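Buscar en el libro Introduce un término Ir

Capítulo 6
La placa base, o dónde se enchufa todo

La primera placa base que tuve en las manos me la regaló Jarmila Halás, que daba clase de reparación en el taller Kollár y guardaba los equipos viejos en cajas de fruta. Me dijo: «Mírala una tarde entera antes de tocar un destornillador». Yo tenía prisa, claro, y aguanté diez minutos - luego me pasé el mes de enero preguntándole para qué servía cada cosa.

Así que este capítulo va a ser un poco como aquella tarde. No vamos a montar nada todavía. Quiero que aprendas a orientarte, como quien llega a una ciudad y busca primero la estación y el río. Si tienes una placa vieja por casa, sácala (¡con el equipo desenchufado, por favor!) y ponla a tu lado mientras lees.

Yo empiezo siempre por las ranuras de memoria, porque son largas, van en paralelo y se reconocen enseguida por las pestañas del extremo. Después busco el zócalo del procesador, con su marco metálico y su palanca. Y luego las ranuras de expansión, las PCI Express, donde va la tarjeta gráfica. Con esos tres puntos ya puedes situar casi todo lo demás, aunque cambie el fabricante.

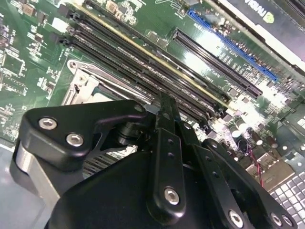
Del color de las ranuras no te fíes demasiado. Igor Šimko, compañero mío de aquel curso, estaba convencido de que una ranura azul era siempre la rápida, y se llevó un buen chasco con su segundo ordenador. Cada fabricante usa los colores a su manera, y lo que vale es el manual del modelo y las letritas blancas impresas en la placa. Acostúmbrate a leerlas, con lupa si hace falta - yo la llevo en el bolsillo de la bata desde entonces.

En el apartado siguiente abrimos la palanca del zócalo y vemos cómo se coloca un procesador sin doblar nada. Ten a mano papel y lápiz, que te voy a pedir un croquis de tu propia placa.

Categoría: Hardware básico | Montaje y reparación | Placas base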